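Wadwood Robotics Society: Notes from the Project Desk

Posted 10 January 2019

The Society resumed its programme this week, and members have asked for a written account of where the two-arm project stands before the spring entries are confirmed. I am pleased to provide one, although it will be of most use to those who attended the autumn sessions and still have the task sheet to hand.

The project was adopted last May as our entry in the open class of the Tovitz Student Challenge. Teams are asked to prepare a pair of arms for a set of short table tasks, judged on care in handling as well as on completion. The full score is 1000 points. Our entry at the internal trial received 864, and the greater part of the loss came under a single heading, namely the handling of flat objects.
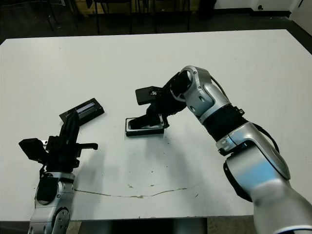 Flat objects remain the chief concern of the group. An item with little height gives the fingers very little to hold, and a small error in the approach angle is enough to push it away or to press it into the table. The students have therefore been asked to treat approach and grip as separate stages, each with its own entry in the log, and to stop between the two when practising. This has made the sessions slower. I accept the complaint and do not intend to change the rule before half-term.

The second matter is the sharing of work between left and right. The early programs, written under the working name Elum, gave each arm its own half of the table and a line it was not permitted to cross. The arrangement was safe and easy to mark, but it left the middle of the table poorly served, and the middle is where the Tovitz tasks tend to place things. Elum has now been retired. Its replacement, Pacheco, allows either arm to enter the central area provided that the other has declared itself waiting. 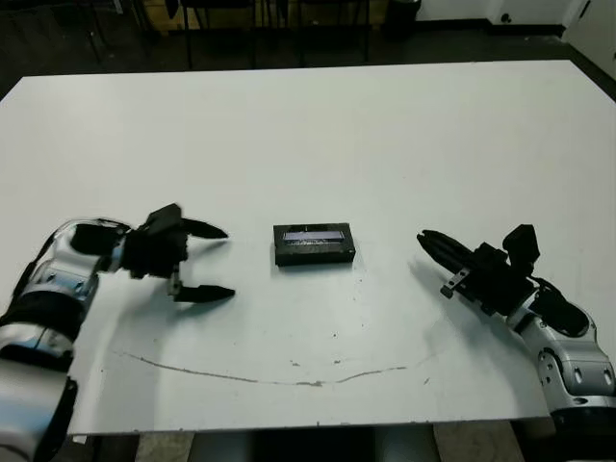 Members who write for Pacheco are reminded that the waiting state must be set in the program itself. It may not be assumed from the fact that an arm happens to be still. Two submissions were returned in December for this reason, and both were otherwise very good pieces of work.

A word on the log books. The standard has improved a great deal since the autumn, particularly among the younger members, but entries such as "tried again, better" are of no help to the person who takes over the following session. Please record the starting position, the program version and the change made. Sketches are welcome. Corrections should be struck through with a single line and left legible.

The next internal trial will be marked out of 1000 on the same sheet as before, so that the two results may be compared directly. Sheets may be collected from the Society's shelf in the workshop. Members who wish to change groups should do so before the trial and should hand over their log books when they move.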